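Simulated Trials Should Count for Less Than They Do

Position paper, Setetti Software Group
Apr 7, 2019

Our group maintains Vestix, a planning and control package for household manipulation. Most of what it learns, it learns in rendered homes, and we think the field should be stricter about what such homes are allowed to prove. 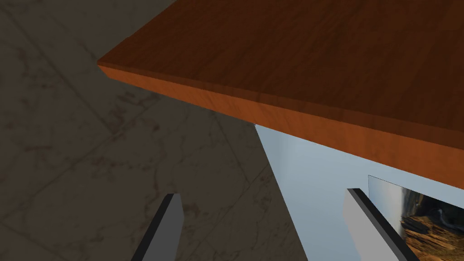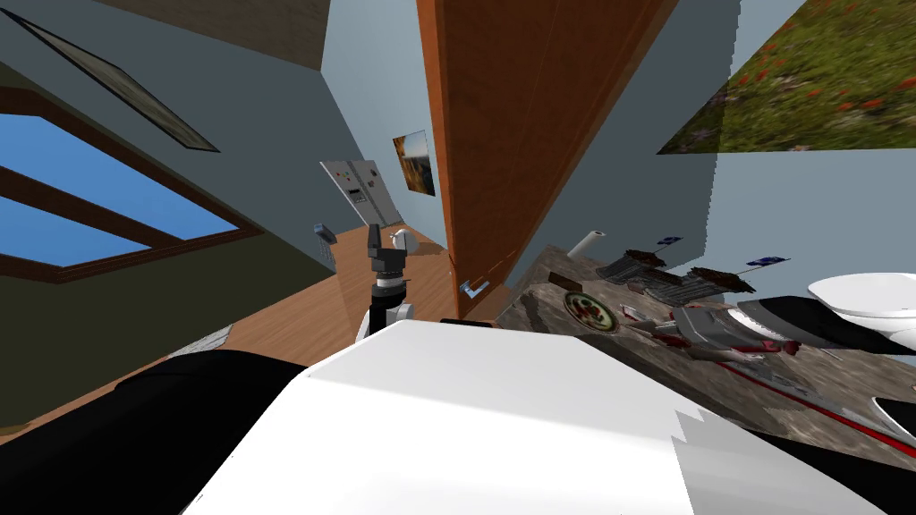

Two rendered views from the simulated home.

In the last release cycle we ran 500 simulated trials before any change reached hardware. The planner met its target in 84 percent of them. That number was quoted widely within Setetti, and it should have been quoted with its conditions attached. A rendered table edge is clean and square. Surfaces carry no dust, and the clock of the perception module never drifts from that of the controller.

We do not propose giving up simulation. The Mikel scheduler could not have been debugged without it, and 11 faults in the Rudd collision checker were found there at no cost to equipment. Our objection is to the single success rate — a figure that hides whether a failure began in perception, in planning or in control.

Reports should list failures by module and publish the scene settings beside them. Vestix will adopt this format in May, beginning with version 2, and older results will be reissued as staff time allows.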